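I have now spent a whole Saturday watching a robot think about a desk lamp, and I'd happily do it again.

Farzana Usmani had invited me to Valtska's workshop to see Candside, the planning software she's been fiddling with for longer than she cares to admit. I'd expected to be looking at the arm all day. Instead I spent most of it squinting at her laptop, where the planner was sketching out possible routes as thin coloured threads, 400 of them at a time, and throwing nearly all of them in the bin.

"The arm's the easy bit," she told me, scrolling. "It goes where it's told. Deciding what to tell it is my whole job!"

Her biggest headache is getting two views of the same table to agree. There's the wide view, which is good for working out what's where, and the close one down at the gripper, which is lovely for the last few centimetres but often can't see the thing you're after (turn the wrist a bit and it's staring at cloth). The old version, Estrella, simply trusted whichever picture had arrived last. Candside keeps a running guess for every object and only changes its mind bit by bit. Farzana showed me the fix in the code and it was 24 lines long. It had taken her 6 weeks - I did not ask about the mood in the house.

Then there are cables. Planners like solid things with proper edges, and a cable is a sort of rumour. Hers treats each one as a fat, soft tube to keep clear of, and she's forever arguing with herself over how fat. Too thin and you snag it, too fat and the software decides there's no way through at all and sulks. The log for one morning ran to 1262 lines, a good many of them saying "no path found". I got very fond of that log.
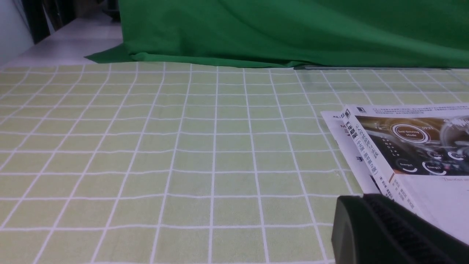
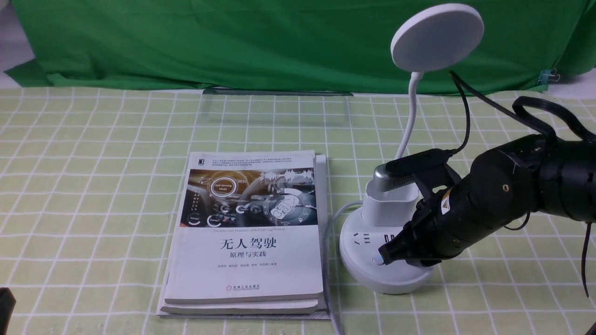 Farzana's table at Valtska, from the gripper (first picture) and in the wider view with the lamp and power strip.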